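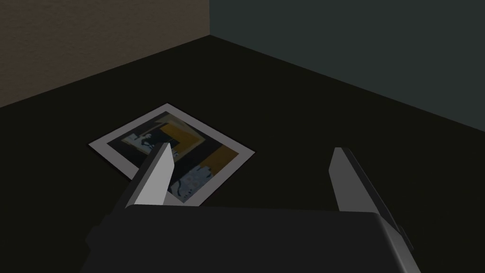
The simulated gripper with its fingers open, and a bordered picture lying on the floor beyond it. Rendered view from the Prultholm simulator.

Prultholm opened its workshop in Jimthorpe to the public on 21 Oct 2023. The firm writes software for training robot arms, and most of what it does happens on a screen. Visitors came in groups of 30 and stood behind a rope while one of the engineers ran the simulator. Afterwards she sat down with us in the canteen and answered questions until the next group was due. She asked us not to print her name, as the firm prefers its staff to speak as a team.

We began with the most common question of the day, which was where the robot was. "People look round the room for it," she said. "There is a real arm, but it's at our other site and it's bolted down. What we showed today is the simulated one. It's the version I spend my week with."

The view on the screen puts you just above and behind the gripper, looking out past the two fingers. She said the team had tried a view from the side of the room and had gone back to this one for demonstrations. "If you sit behind the hand, you understand what it has to reach. Children get it straight away. Adults tend to ask what the buttons do first."

The room in the simulator is plain: a dark floor, a brownish wall and a bluish-grey one meeting in a corner. We asked whether it was meant to look like anywhere. "No. It's a floor and some walls. We change the colours from one run to the next so the software doesn't get used to one room. Some of the combinations are ugly. I had one in June that was bright pink and I was glad when it finished."

The same goes for the flat picture on the floor, an abstract pattern in mustard yellow, pale blue and something close to black. One visitor had asked her who painted it. "It comes out of a folder," she told us. "We have 85 of them and the program picks. I do have favourites. The yellow one is all right."

Flat things are harder than they sound, she said. A block or a cup gives the fingers two sides to close on. A thin sheet lying on a floor gives them very little, and the software has to work out which way the sheet is turned before it can plan anything. "When it's at an angle to the room, as it was this morning, you can't just come straight in. You have to line up with an edge. And part of it may be hidden behind one of your own fingers, so you're guessing at that bit."

How long does it take to learn? She would not give a single answer. The present version has been in training for 7 weeks, on and off, and the one before it was dropped. "It learned to push things into the corner. That was a fault in how we were scoring it. It took us two days to see what it was doing and then a good while longer to fix the scoring."

The simulator itself is called Grastalex and was started by a small company, Rawat, that Prultholm now shares a building with. The two still hold a meeting every Monday to go through faults. She described these as long. Friction is the subject that comes up most. "A real floor has dust on it. Ours doesn't, unless somebody sits down and puts it in. So you can do very well on the screen and then go over to the arm and find the sheet slides differently."

We asked if she minded repeating the demonstration all day. She said the morning groups had been quiet and the later ones had asked more. A retired printer had wanted to know how the fingers would manage with glossy card, and she had written the question down to take to the Monday meeting.

As for what comes next, the team hopes to move on to stacks, where the gripper must take the top sheet and leave the others where they are. She did not want to put a date on it. "Single sheets first," she said. "We're not done with those."

The next open day in Jimthorpe has not yet been fixed. Schools can ask for a visit during term, and the workshop has step-free access from the car park.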